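Drusteck Publishes Plain Guide to Hand-Wiping Tile Floors, Drops "Deep Clean" Language

Home care firm says most small floors need a cloth, plain water and less shopping

October 30, 2020 – Drusteck, the home care company behind the Gronon line of cleaning cloths, has released a free guide to cleaning tile floors by hand in small rooms and narrow spaces. The guide makes fewer promises than the company's earlier material. It recommends no new product, and it advises readers to be suspicious of several claims that floor care companies, Drusteck included, have made for years.

The Derell Floor Guide is named for the street where the company has its test rooms. It covers porcelain and ceramic tile, grout lines, door thresholds and the floor around furniture that is too heavy or too awkward to keep moving. It runs to 17 pages. An earlier draft was much longer, and most of what came out was advice the company could find no good reason to repeat.

"We used to print the words 'deep clean' on everything," said Crescencio Bermúdez, head of product testing at Drusteck. "I asked what it meant and got a different answer from each person in the building. You are wiping the top of a tile. Glazed porcelain doesn't have much of a deep to get to."

The guide's basic method is a folded cloth under a flat hand. Folding gives the hand a firm pad to press on and leaves clean faces to turn to as each one picks up dirt. The guide tells readers to work one tile at a time, finish at the grout line, and refold before crossing it.

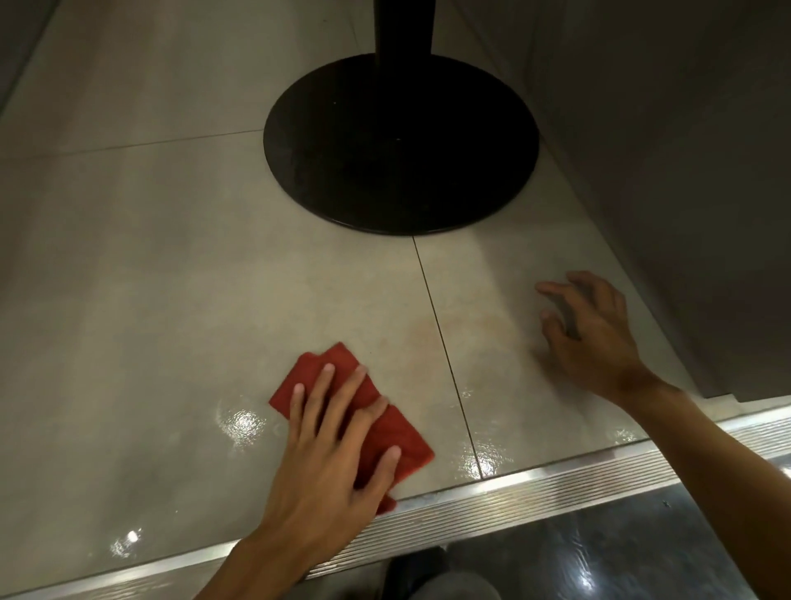
Wiping floor tile with a folded red cloth, near the base of a pedestal table.

Drusteck began the work in August, after going through 3,707 comments left by customers on its own website. The company had expected complaints about stains. What it read was mostly about film, streaks and floors that felt sticky underfoot, often from people who were using two or more products on the same tile. Bermúdez is careful about how much weight to give those comments. People who are happy with a floor rarely write to the company that sold them a cloth, and the guide says so on its first page.

Its advice on film is short. Stop adding things. Wipe with plain warm water, change the water when it turns gray, and go over the floor once more with a second cloth, wrung hard. If a floor still feels sticky after 3 rounds of this, the guide says to check the tile maker's instructions before buying anything.

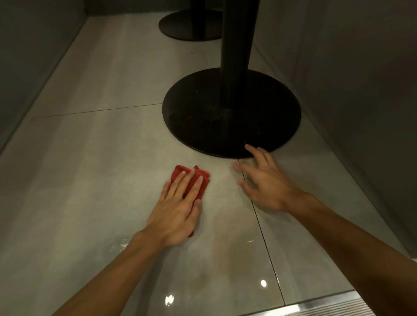 Furniture gets a chapter of its own, and it is the part of the guide most at odds with the usual advice to clear the room first. Bermúdez doubts that many people do that for an ordinary wipe-down, and he sees little point in writing instructions for a household that doesn't exist. A pedestal table with a wide, round base is the main case. When the base sits close to a wall, as the black one does here, a flat mop has trouble with the gap and the curve, and a hand can simply follow the rim. The top of the base needs attention too. Specks of dust show up plainly on a dark finish, and the guide suggests wiping the disc before the tile around it so that nothing gets pushed onto a floor already done.

Thresholds come next. Metal strips between rooms collect grit along both edges, and the guide recommends a corner of the cloth wrapped over one fingertip. It also warns against flooding the strip, where water can run under the edge and sit.

The guide is just as cool toward cloth color. Gronon cloths are sold in several colors, and past Drusteck packaging suggested a separate color for every job in the house. The company now says a color system is useful for keeping bathroom cloths away from the kitchen and has little to do with how well a floor comes up. "Red doesn't pick up more dirt than blue," Bermúdez said. "I've had that question more than once, and I think we invited it."

A final section lists 13 common floor claims and gives the company's view on each. Vinegar gets a lukewarm entry and a caution about natural stone. Steam is described as "fine on some floors, oversold on most." Drusteck's own former slogan, "One Wipe and Done," is on the list as well, marked "depends on the floor, usually two."

Hand-wiping has limits, and the guide names them. It is slow. It is hard on knees and wrists, and a folded towel or a pad under the knees only helps so much. Drusteck does not recommend it for large open rooms, where a mop will do the job – and do it sooner.

The Derell Floor Guide is free to read and print from the Drusteck website. Paper copies are available at Robles Home Supply stores while they last. No purchase is needed, and the guide contains no coupons.

About Drusteck
Drusteck makes cleaning cloths and other household goods, including the Gronon line.

Press contact
Drusteck Press Office, attention Crescencio Bermúdez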